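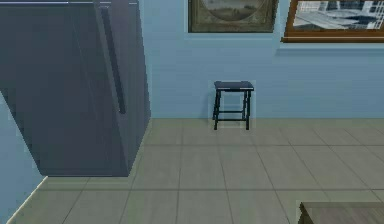 Tall gray unit with a long dark handle.

Shared kitchen: new rules for tenants at Drallia House

The shared kitchen on the ground floor reopens to all tenants on Monday. It has been closed to everyone except the two catering businesses since last fall, and a lot has changed in the lease terms since then, so please read this even if you used the kitchen before.

The main change is how time is booked. The paper sheet on the door is gone. Bookings are now made through Pluseo, the same system we use for the meeting rooms, and your existing login will work. Slots are two hours long. Each tenant business can hold up to 3 slots a week in advance, and anything still open on the day can be taken by whoever asks first. If you need to cancel, do it by 10 the evening before. Late cancellations count toward your weekly limit.

There is no charge for the first slot each week. After that the rate is the same as for the small meeting room, and it will appear on your monthly invoice under "Ground floor – other." Several tenants asked whether unused free slots can be saved up. They can't.

Food storage is the part that caused most of the trouble last time. Everything left in the kitchen needs a label with the business name, the suite number and the date it went in. Labels and a marker are in the top drawer. Unlabeled food will be thrown out on Friday afternoons, and so will anything labeled more than a week earlier. Please don't store drinks for events. Cases of water and soda can go in the basement storage room – ask the front desk for the key.
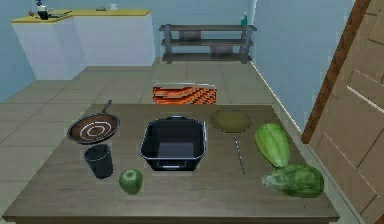 Pans and utensils are for everyone and should be washed and put back at the end of your slot, before the next group comes in. If you bring your own equipment, take it with you when you leave. Anything with a cord has to be checked by the building office before it is plugged in. This was already in the lease but was not enforced, and our insurer, Lakurance, has now asked for a written record. The form is one page and can be picked up at the front desk.

Deliveries for the kitchen should come to the Jasińska Street entrance and not through the lobby. The loading door is open from 7 a.m. to noon. Drivers who arrive later will need someone from your business to meet them. 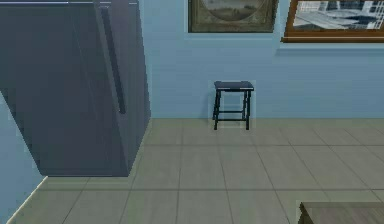
Cleaning is done every weekday evening and covers floors, counters and trash. It does not cover dishes. A cleaning fee will be added if a slot ends with the sink full, and the building office will send a note first.

The spending on the kitchen for this year is set at $800, mostly for small replacements. If something breaks or runs out, send a message to the office through Pluseo and pick "Kitchen" as the subject. Messages sent to the general building address take longer.

Questions about the lease terms can be brought to the office in Suite 218 on any weekday morning.

Posted May 5, 2021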